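How to Follow a Local Primary Debate and Take Useful Notes

Candidate debates at the county and city level rarely get a transcript. If you want to compare the people on your ballot, your own notes may be the only record you have. The steps below are the ones we use at the Cesolham Voter Desk.

Before the debate

Look up who qualified. The clerk's office posts the final list once petitions are checked. In Cesolham a council candidate needs 100 valid signatures, and names do drop off late.

Pick four or five issues and write each one at the top of its own page. Last September I used road repair, the Nastside rezoning, police overtime, library hours and the water rate.

Read each candidate's website once and copy down any firm promise with the page address next to it. Sites get edited during a campaign.

During the debate

Write the clock time in the margin whenever the moderator asks a new question. If a recording is posted later, you can find the spot quickly.

Use initials for speakers. At the last mayoral debate Danilo Yap was DY and Lovely Umali was LU, and that was enough.

Put quotation marks only around words you are sure of. Everything else is a paraphrase. Mark a figure with a circle so you can check it afterward – Yap said the Bautista bridge work had 503 public comments, and the city's own report listed 1,119.

Skip the applause lines. Leave a blank when a candidate does not answer, and write "no answer" beside the question.

After the debate

Go over your notes the same evening. Fill in short forms you may not remember.

Check the circled figures against budget documents or meeting minutes. If something does not match, email the campaign and ask for the source. Renato Talavera's office took almost 55 hours to reply to me, so leave time before early voting starts.

Last, put the answers side by side, one issue per page. Changes of position are easier to spot this way than in a stack of news clips.

– Honeylyn Evangelista

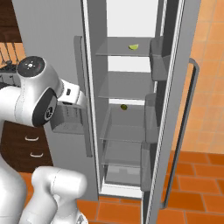

Robot arm at an open refrigerator, computer rendering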